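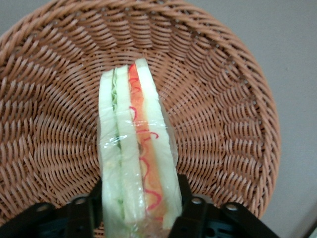 ¿Qué multa le puede caer a alguien por rayar su nombre en un monumento?
Depende de la ordenanza del municipio y de si el bien está protegido. En nuestro caso fueron 200 euros por la vía administrativa, y el coste de la restauración se reclama aparte.

Hilo: Pintada en la ermita de Callero
Subforo: Patrimonio y noticias locales

gerrit_c
Abro hilo por lo del sábado. Un turista grabó su nombre con una llave en la jamba de la puerta sur. Una vecina lo vio y avisó a la policía local, que lo identificó en el aparcamiento. Los 200 euros los pagó en el momento. La limpieza está presupuestada en 3000 y eso todavía no lo ha pagado nadie.

Martens23
¿Tiene 23 años el chaval o eso es un rumor? En el grupo del pueblo circula ya su nombre completo y la empresa donde trabaja.

gerrit_c
No lo sé y prefiero que no se ponga aquí.

marloes_stevens
De acuerdo con no poner nombres. Lo que hizo está mal y tiene que pagarlo, pero llamar a su trabajo es otra cosa. Ayer alguien presumía de haber llamado tres veces.

Rornosetti
Pues yo no lo veo tan grave. Si firmas una pared de hace siglos con tu nombre, no te quejes luego de que la gente lo lea. Lo publicó él solito en la piedra.

marloes_stevens
En la piedra puso el nombre de pila y una fecha. El apellido y la empresa los ha sacado la gente.

Cor Cuypers
Una duda práctica. ¿Quién reclama los 3000, el ayuntamiento o la diócesis? La ermita es de la diócesis, pero la puerta se restauró con dinero municipal.

Arnout_VL
La diócesis como propietaria, salvo que el convenio de la restauración diga otra cosa. Yo pediría verlo en el registro. En Cluseck pasó algo parecido con el lavadero y tardaron 6 meses en ponerse de acuerdo sobre quién firmaba la demanda.

Rornosetti
Seis meses y mientras tanto el tío en su casa.

Arnout_VL
El plazo no le libra de pagar. Está identificado y hay atestado.

brodie_w
Soy de fuera y vengo cada julio. En la puerta sur no hay ni un cartel. Tampoco justifica nada, pero en la norte sí lo hay y allí no he visto rayas.

Rornosetti
¿Hace falta un cartel para saber que no se raya una iglesia?

brodie_w
A ti no. A otros parece que sí.

Cor Cuypers
En la jamba norte hay rayas también, Brodie, a la altura de la rodilla. Son viejas y con el liquen casi no se notan.

gerrit_c
He hablado con el ayuntamiento esta mañana. El convenio se puede consultar de nueve a dos pidiendo cita. Voy el jueves y cuelgo lo que diga sobre la reclamación.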